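About the Tirncombe Gripper Bench

Print this page | E-mail this page

Reading time: 3 min

Tirncombe is a test bench for end effectors, arms, cameras and controllers, located in Colilville. We compare hardware on ordinary household handling tasks and report the results to the companies and labs that send it to us. We do not sell robots, and we take no commission on parts.

The bench was set up by Rawan Khasawneh and Rasha Rawashdeh. Khasawneh came from packaging machinery and runs the mechanical side: mounts, fingers, force calibration, wear checks. Rawashdeh writes the control software and keeps the test records. Either of them can answer a technical question before a unit is shipped.

What we test

Most of our work concerns two-finger grippers. Parallel designs look much alike on a data sheet, and the stated stroke and force say little about how one will hold a plate by the rim. We run each gripper through a fixed task set with the same arm, the same controller settings and the same objects, then change one item at a time. Finger pads are treated as a separate part and listed separately in the report.

Arms are compared on repeatability at the wrist, cable routing, reach into the corners of the table and behavior when two arms share a work area. Cameras are compared on calibration drift, on glare from white and glossy surfaces, and on how much of the object is hidden by the gripper at the moment of contact. Controllers are compared on latency and on recovery after a protective stop.

How a test is run

A standard gripper test is 1000 cycles across the task set. Every cycle is logged as a completed placement, a slip, a drop or a stop. Slips that recover are logged as slips. We do not average the four results into a single score, as clients weigh them differently. A lab training a policy can accept stops. A kitchen equipment maker usually can't.

Our task library has 78 entries, grouped by object type. Dishware is the largest group and the one clients ask for most. Plates are thin at the rim and heavy for their grip area. Fruit is there for a different purpose: the surface is curved, the shape varies from piece to piece, and too much force leaves a mark that can be inspected later.

Two-arm work

Dual-arm tests are run on our overhead layout, which we call Drultuden. The arms come down from above the table, leaving the front edge open for resetting objects. Scheduling for both arms is handled by Bogdan, our own control layer. Bogdan is not offered as a product, but its log format is documented and clients receive the raw files. 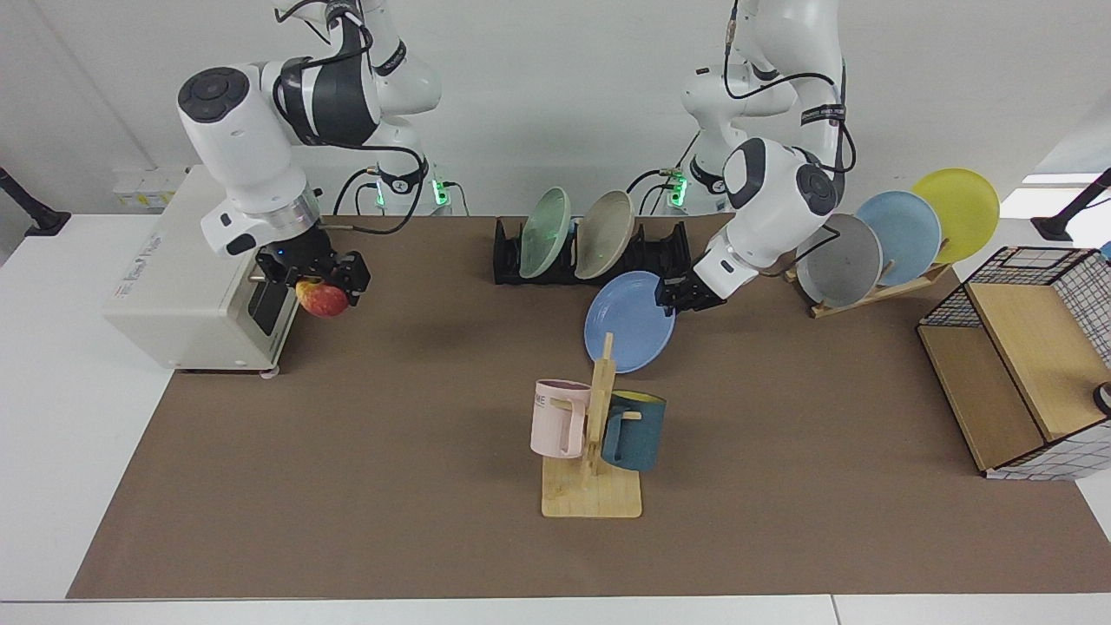

Dual-arm handling with two-finger grippers: apple on one side, plate at the dish rack on the other.

Sending us hardware

Include the mounting drawing, the connector pinout and the firmware version. Spare finger pads are required for a full cycle test. Units are returned in the condition they reach at the end of testing, with the wear photographs.

Last updated: October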